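Chapter 6
Loose Covers, Throws and Small Soft Things

In this chapter
Why a cloth on a chair is a textile problem and a tidying problem at once
Pile, sheen and print - what each does when handled
Folding small pieces into trays
The Akby method, short form
Written work: 6.1 to 6.4

Before you start

Read Chapter 5 first, at least the part on weave and finish. You will need the words. Warp, weft, nap, pile, hand. If "hand" still means the thing on the end of your arm, go back.

You will also need: one chair with a padded seat and back. One printed cloth big enough to cover both, with some left over. One shallow tray, clear if you can get it. A few small soft items - gloves, flannels, socks, offcuts of fleece, whatever is in the drawer. Nothing new. New things are too stiff and they fold too well, so you learn nothing from them.

6.1 The covered chair

People have thrown cloths over chairs for as long as there have been chairs worth saving. The cloth keeps off dust, hides a worn seat, makes a cheap chair look like a decent one. It also slides. Anyone who has lived with a throw knows the business of pulling it straight in the morning and finding it in a heap by tea.

Three things decide how a cloth sits on a chair. Weight. Friction. And the crease - the line where the back meets the seat. Most beginners look at the front edge, because that is what visitors see. Look at the crease. If the cloth is stretched tight across it, the first person to sit down will drag the whole lot off the top. If there is slack pushed well down into it, the cloth has somewhere to give from. Upholsterers call this the tuck-in and allow a good deal of fabric for it. On a loose throw you have no seam to hold it so you must be more generous still.

A cloth with a sheen slides more than a dull one. Not always, but often enough to plan for. Cotton sateen, polyester satin, anything calendered. Put it over a smooth seat and you have two slippery surfaces and no argument between them. A non-slip underlay helps. So does a rolled towel in the crease.

Dents and wrinkles on the back are normal in a loose cover. Do not iron them out in place (students try this every year). Lift, shake, drop, smooth from the middle outwards.

6.2 Reading a large print

Large florals are kind to stains and hard on folders. The eye follows the flower and not the edge, so you think you have folded square when you have not. Small trailing stuff - vines, sprays, leaf sprigs - is worse, it leads you off at an angle. Use the hem. Always the hem. If there is no hem, use the selvedge, and if theres no selvedge, make a line of pins.

The Tessier pattern book, which we will come back to in Chapter 9, lists 49 floral repeats for household cloths and sorts them by scale. Worth knowing the terms: repeat, drop, toss. A tossed print has no up or down. Handy on a chair, where half the cloth stands and half lies flat, and a one-way print will always look wrong somewhere.

A pale ground shows shadows. This matters more than it sounds. On white cloth every fold throws a grey line and you will take it for a mark, or take a mark for a fold. Check with the flat of the hand before you reach for the stain remover.

6.3 Pile

Fleece, towelling, velour, plush, brushed knits. All have fibres standing up off the base, and all behave badly in the same way: they grab. Grab each other, grab lint, grab the cloth underneath. Drag a fuzzy piece over a smooth cover and the cover comes too, up in a billow, and then you have two jobs. Lift it clear first.

Pile also hides edges. Feel for them. With anything that has an opening - a sock, a mitten, a bag, a sleeve - find the opening before you fold. It goes to the inside or it goes to the top, you choose, but choose the same for every one in the tray. Folded over at one end with the opening showing is not wrong, only untidy if its neighbours face the other way.

Grey is the worst colour for judging pile. Stroke it one way and it is light, stroke it back and it is dark. Same cloth. Students have handed in notes on "two shades" of a single flannel.

Pinch or scoop? Pinch is for thin things. With a thick pile a pinch takes hold of one bit and the rest fans out and flops, and if the pinch goes too deep it picks up whatever is below. Scoop where you can, flat of the fingers underneath. Where you must pinch, pinch shallow.

6.4 Trays

A tray gives a small thing an address. That is the whole idea. The Akby method, worked out at the Kemska laundry and first written up as a leaflet in June, comes down to four lines:

One kind of thing to a tray.
Fold to the width of the tray, then half again.
Thick edge to the rim.
Stop before it is full.

The leaflet had a print run of 3000 and most of them went to hostels and care homes. Clear trays were preferred, you can see what is under and what is in. The drawback is that a clear tray on a busy print all but disappears, so people set things down half on the rim, or beside it. Plain surface for practice, if you have one. A ribbed base keeps soft things from skating about.
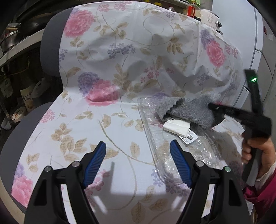
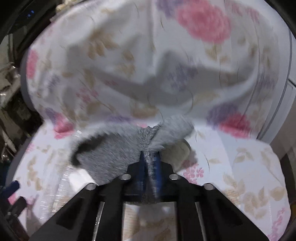 Fig. 6.1 Grey fuzzy fabric and a white floral cloth.

Written work

6.1 Cover your chair. Sit, stand, sit, stand. Measure how far the top edge has moved. Repeat with a rolled towel in the crease.
6.2 Fold a large floral by eye, then by the hem. Compare corners.
6.3 Put a pile fabric on a smooth one. Pinch, lift, note what comes up with it. Then scoop.
6.4 Fill one tray by the Akby method. Leave it a week in normal use and write down what you find, not what you hoped to.

Further reading: Zandell, Household Cloths, page 100 onwards for pile and nap. The tables at the back are out of date but the drawings are good.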